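Filed under: Stories > Short Reads > Office Life

The Inheritance
by Olaia Olmedo
15 September 2019

Print this story | E-mail to a friend

When Segura closed its accounting office in March, the furniture went to a dealer, the coffee machine went home under somebody's coat, and Rodrigo Aranda got the computer. He hadn't asked for it. He had worked there for 15 years and there was a feeling, upstairs, that he ought to be given something.

"It has everything on it," said the woman from upstairs, handing him a form to sign.

"Everything what?"

"Everything," she said, and took back her pen.

He drove it to his sister's place with the seat belt around it. Marta let him have the metal table in her workshop, the slotted one, as long as he didn't drip anything through the gaps. She had a business called Fodeo that did something with parts. He had asked her twice what it did and both times had nodded too early.

The side panel came off without a fight, which he found disappointing. He had brought 39 tools, in a roll. 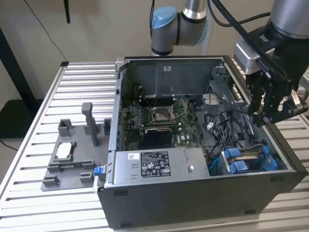 Rodrigo's inheritance, with the lid off.

He had expected dust and a fan. He had not expected a landscape. There was a green plain with a silver power supply along the south coast, and a great many black cables on their way to somewhere better. The label on the power supply was dense with small white print, like the back page of a contract, and Rodrigo, who had spent his working life on the back pages of contracts, felt at home for the first time that day.

Then he saw the hole.

"Marta," he said. "What goes here?"

She came over, wiping her hands. She looked at the socket in the middle of the board, with its neat metal frame and its little lever.

"The processor," she said.

"And where is it?"

"Where's the coffee machine?"

He thought about this. He thought about the woman from upstairs and the form, which had run to two pages and had used the word "complete" in a way he now wanted to look at again.

"So it doesn't have everything on it."

"It may well have everything on it," Marta said. "It just can't think about any of it."

"I worked with people like that," said Rodrigo.

She went back to her bench. He stayed. There were two blue drive carriers in the corner, and he became convinced that 15 years of his life were in one of them: the Helow audit, the quarrel over the Stododik invoice, 674 letters beginning "Further to ours of." He had once written a very good one. It had made a supplier apologize in writing, and then, a week later, by phone. He would have liked to read it again.

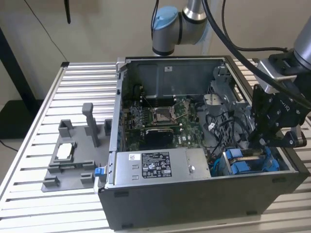
Later that afternoon: no further along.

By five he had moved nothing. He had picked up a screwdriver and put it down, and he had worked out that the blue tab on the outside was meant to release something, and had decided against releasing it. The tools were still in their roll on the floor.

"I can get you a processor," Marta called. "They're cheap for these."

"And then it would work?"

"Then we'd find out what else they took."

Rodrigo considered the gray panel at the back, and the cables, and the power supply with all its certifications. It really was a handsome thing, opened up. It had never looked like much under the desk, where he had kicked it — gently, most mornings — for the better part of his career.

"What would I do with the letters?" he said.

"Read them."

"They might not be as good as I remember."

Marta turned off the lamp over her bench. She found his coat and held it out to him.

"Leave it open," he said, getting his arms in. "I'll come by tomorrow and look at it some more."

"Bring coffee," she said. "We don't have a machine."

Comments (4)

ledgerlady: "had nodded too early" is me with everyone in my family. More Marta please.

Tom in Duluth: My old company gave me a clock. It did have all its parts, so I guess I came out ahead.

pkw: Small point but the processor isn't where the letters would be, he could just pull the drive and plug it into something else. Marta would know that.

ledgerlady: @pkw I think Marta does know that.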